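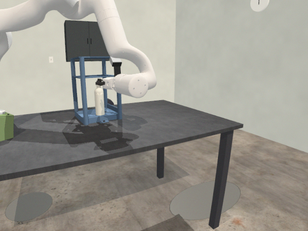

By Tarek Sqalli
Opinion | October 3, 2021

I have spent a good part of this year moving a robot arm by remote control, in simulation, to show it how to deal with a bottle and a stand. The job is dull to describe. You close the gripper near the neck, keep the bottle upright, and mind the cabinet overhead. A child could do it with a real bottle in a few seconds. With a controller in your hand and a drawn arm on a screen it takes a good deal longer, and you learn how much of an ordinary movement you have never thought about.

My view is that we are collecting too many of these demonstrations and looking at too few of them.

At Trirkthorpe, where I work, the last set came to 942 recordings. They were made by eight people over a few months. When the first training run went badly, the plan was to record more. I asked for a week to watch what we already had, and was given two days.

I got through 100. In 13 of them the person had plainly changed their mind halfway, backed the arm off and come in again from the other side. There is nothing wrong with doing that. People do it at the kitchen sink. But a learning system has no way of knowing that the first approach was a mistake, and it will copy the hesitation along with everything else. Other recordings had long pauses in them, where I suspect someone was answering a question from across the room.

Wijaya, the firm that sold us the remote control software, measures operators by recordings per hour. I understand why, as it is an easy number to put in a report. It also teaches people to hurry, and a hurried demonstration of a bottle near a metal upright is a poor thing to learn from.

I would rather pay for fewer, slower ones. Let the operator practise until the movement is settled, then record. Have someone else watch each recording before it goes in – the whole thing, at normal speed. Write down which side to come in from, so that eight people don't teach eight habits.

Some colleagues say that variety is the point, and that a robot shown only one way will fail as soon as the stand is moved. They are partly right. But move the stand, then, and change the starting position of the arm. That is variety in the task. Variety in how tired the operator was is something else, and I don't see what the robot gains from it.

We start again on a new set in December. I have asked for the hourly target to be dropped and have not yet had an answer.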